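Verkel 312 Track Pressure Gauge: Six Months In

The Verkel 312 is a digital tire gauge aimed at track-day drivers. I used it from July onward on a rear-drive coupe weighing 1141 kg, mostly at Bollau, where the long right-hander works the left front hard.

Readings settle in under two seconds and repeat to within 0.1 psi. Against my older Maluleke dial gauge it reads slightly high at cold pressures, and the two agree once the tires are hot. The bleed valve is the best part: small, stiff and easy to work with gloves on. The hose is too short for inner rear valves — expect to kneel.
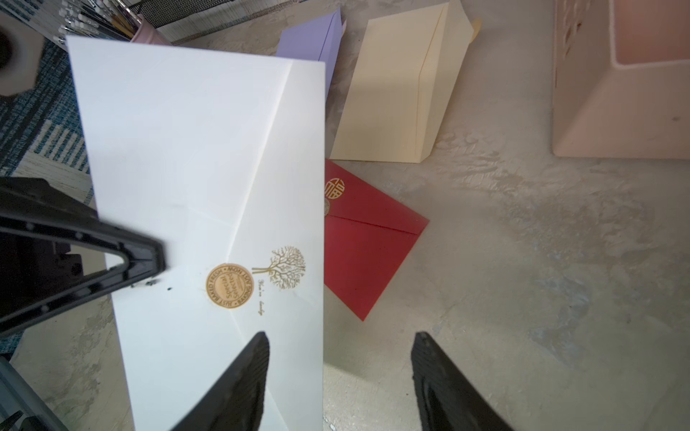 Battery and build

It runs on two AAA cells. Mine lasted 965 readings by the built-in counter, with the backlight on for evening sessions. The rubber collar has started to slip, and the chuck seal needed replacing after a wet Saturday.

Verdict

Accurate, quick, slightly fragile at the collar. Buy the longer hose at the same time.

Score: 6 out of 10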